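The arms on the bench: your questions
Rerkham returns room, Cistavlow

I've been getting the same questions in the hallway, at lunch and once through the bathroom door, so I typed them all up. I work the bench, I'm not a manager, and these are my answers. If you want the official version it's in the binder by the time clock.

What do the arms do all day?

They pick up small stuff and put it down somewhere else. That's really it! A return gets opened by one of us, the thing inside goes on the bench, and an arm closes its fingers on it and moves it to wherever it needs to be for the next check. Chargers, toys, bathroom gadgets, game pieces, power strips, all the little things that used to pass through our hands a couple of hundred times a shift.

We call them the Telliks because Tellik is the name on the paperwork. Pascu is the program that tells them what to do, and it's also what you'll hear people swearing at.

Is somebody losing their job over this?

First question every time, and I asked it too. No one in our room has been let go. There were 11 of us on returns before the arms came and there are 11 now. I can't promise you what happens in three years, and I'd be suspicious of anyone who did. What we got in writing is that the head count in this room won't drop because of the bench, and that anybody who wants to move to repairs gets trained on paid time. Two people took that and they seem happy over there (repairs has the better radio).

What has changed is what you do with your day. I used to do sorting from clock-in to clock-out. Now I open, I check what the arms weren't sure about, I fix labels, and I spend a good part of the morning showing the arms things.

What does "showing" mean?

You move the arm through the job yourself so there's a record of how a person would do it. Pick up, carry, set down, let go. Then you do it again with the thing turned a different way. And again. It's a bit like teaching a kid to tie shoes, except the kid never gets bored and you really, really do.

My arms felt it the first week, I won't lie. We cap it at 24 minutes now and then you swap out. Please use the cap. I know some of you like to power through and get the list done, but tired people make sloppy recordings, and then we're all stuck with an arm that sets things down the way you do at the end of a long shift.

Why does it take so long to line up on one little thing?

Because small things are hard! Toothbrushes are my go-to when somebody asks me this. It's a smooth, glossy handle that gets skinny toward the head, and the fingers need to come down with one on each side before they close. If they come in crooked the thing rolls off or spins around. Dark marble with pale veins running every which way doesn't make life any easier for whatever is looking at it, either. White toothbrush on dark stone is one of the kinder combinations. You should see what happens with a brown comb.

So it lines up, stops, and lines up some more. Leave it alone while it's doing that. I used to reach in and nudge the item over "to help" and all I did was make it start again.
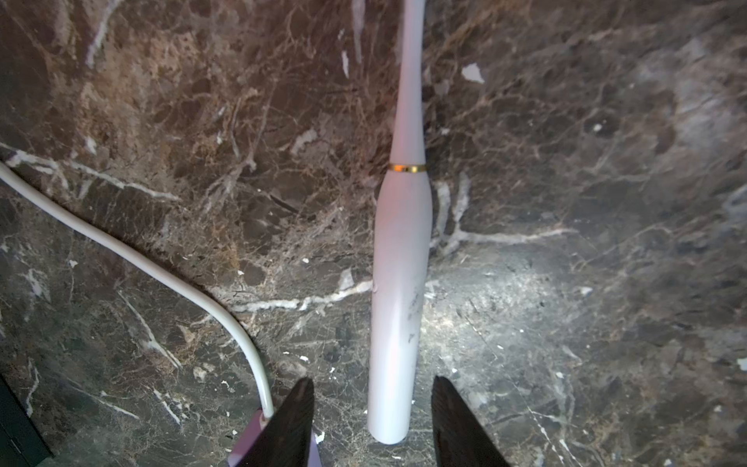 Can I reach in while it's moving?

No. Hit pause first, wait until it's completely stopped, then reach. I don't care how slow it looks. Same goes for sleeves, lanyards, long hair and that scarf that's been going around the room since January.

If you're the one holding an arm for a recording, you're also the one who says "clear" out loud before anyone else puts a hand on the bench. It feels silly for a day or so and then you do it at home when somebody opens the fridge.

How many mistakes do they make?

More than the brochure would've liked. On our own tally, last time I looked, it was around 7 fumbles in every hundred picks. A fumble is a drop, a miss, or a grab that's good but in the wrong place. Most of them don't matter, because the bench is low stakes and nothing falls far. We write them down anyway. The clipboard hangs on the end of the bench, and "it went weird" isn't a fumble type, whoever keeps writing that.

People fumble too, by the way. I dropped a brand new shaver in a mop bucket in my second month. No clipboard for that, thank goodness.

What are they bad at?

Anything floppy. Anything see-through. Anything in a crinkly bag. Two items touching each other, which to you and me is two items and to Pascu is one strange new item. And cables, cables, cables. A cable doesn't stay where you put it and it never looks the same twice.

Shiny small things are hit and miss. Boxy things with flat sides are easy, so if you're new, ask to start on those.

Who cleans up the cables?

Whoever is on the bench! I know this one sounds petty next to the jobs question, but I'd guess half of our pauses come down to cords. The arms have their own, the power strips have theirs, and the returns bring more. A cord lying in a loop across the marble is fine right up until a finger has to go through that spot. A cord wrapped on a finger is a pause, no discussion, even if the arm isn't due to move.

Look before you start, look when you swap. Check down by the strip in particular. It's purple and teal, you can't miss it, and the stuff plugged in there is what gets bumped when people are in a hurry. Run your hand along the cord from one end to the other and see where it goes before you pull on anything. (I pulled first, once. We lost a morning of recordings.)

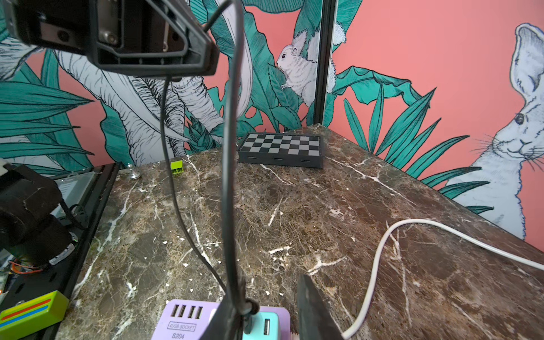 Posted by: the morning bench lead, Rerkham Cistavlow
Filed under: Bench, New starters, Ask us anything

Okay, second half. These are the ones that came in on paper slips after the first batch went up.

Why is there a chessboard on the bench?

Chess pieces are great practice. They're small, they have to be set down upright, and a board gives you squares, so everybody agrees on where "there" is. The folding board lives at the back by the corner when it's not being used. If you find a piece sitting out on the marble by itself, please put it back with the others at the end of your turn. The metal ones are a pain to replace.

And yes, you can play on your break. Fold the board up again when you're done.

Can we keep the jungle wall?

YES. I asked, because I got more slips about this than about pay. When the room was being measured up there was talk of painting everything plain gray to make it easier on the cameras, and people were not pleased. The pink stays, the leaves stay, and so do the elephant, the squirrel and the big rabbit. I've spent enough hours standing across from that rabbit that I'd miss him.

Does anyone watch us through the cameras?

The recordings made at the bench are for the bench. They aren't used for timekeeping or for reviews, and that's in the written agreement, on the page with the coffee ring. Your hands may show up in them now and then. If you'd like not to be on recording duty at all, tell whoever is leading your shift. You don't have to give a reason and you won't be asked for one.

Do I get paid more for doing this?

A little. There's a bench rate that kicks in once you've finished 21 supervised turns. It isn't huge. I've said so to the people who set it and I plan on saying it again at the next review. If you think your turns were counted wrong, bring it to me, I've got the sheets.

I'm no good with computers. Can I still do it?

I type with two fingers and I'm the bench lead, so you'll be fine. Pascu has a start, a pause and a box for notes, and that's most of what you'll touch. The people who do best at this are the ones who were careful sorters to begin with. You already know how a thing wants to be picked up, you just haven't had to think about it before.

What if I plain don't like working next to them?

Then say so. A couple of us felt that way and one still does. It's strange having something move beside you that doesn't say excuse me. Opening and labels are both on the other side of the room, and we can fix the rota so that's where you spend your time. Come sit with me for one turn first if you're up for it. I'll do the holding, you watch, and I'll bring the good cookies.

Where do I send another question?

Slip in the box next to the clipboard, or just catch me before first break. Not through the bathroom door, please.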